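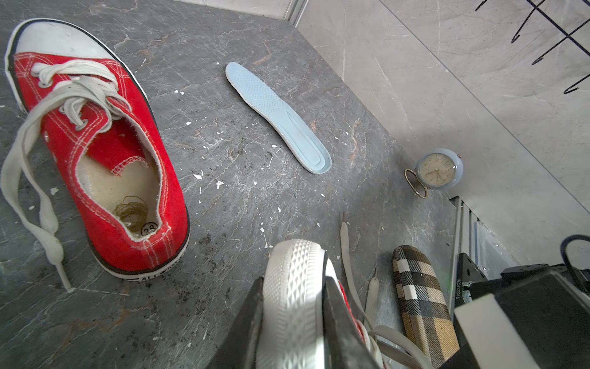
Speaker notes, Skalton workshop, Thursday, May 19, 2022

Slide 1. Say who we are: the Petberg lab, manipulation group. The talk is on Prarkness, our method for choosing a grasp from the wrist camera alone. Fourteen minutes plus questions.

Slide 2. The problem. On a cluttered floor the fingers hide part of what they are holding. Shoes are a good case - a stiff toe cap, soft canvas, and laces that go wherever they like. A second shoe of the same kind lying close by makes it harder to say which lace belongs to which.

Slide 3. Method. Two steps. First we label what is held and what is only near the fingers. Then we score the grasp on the held part and leave out the rest. Point at the toe cap between the fingers, then at the lace tips by the right finger. Pause here. People usually ask about depth - we don't use it.

Slide 4. Data. 2000 grasps, all on floors, with small household things left in view: an insole, an alarm clock, an eyeglass case. We did not clean the floor between runs.

Slide 5. Result. 70 percent of held objects labeled correctly on the first try. Read the number and move on. The baseline is Amaral, same data, same split. The plot is on the next slide.

Slide 6. Failures. Mostly laces. Thin wire and twine also get labeled as lace. Skip the table if we are past 12 minutes.

Slide 7. Next steps. Second round of grasps in June, with the labels checked by 2 people. Leave this slide up for questions.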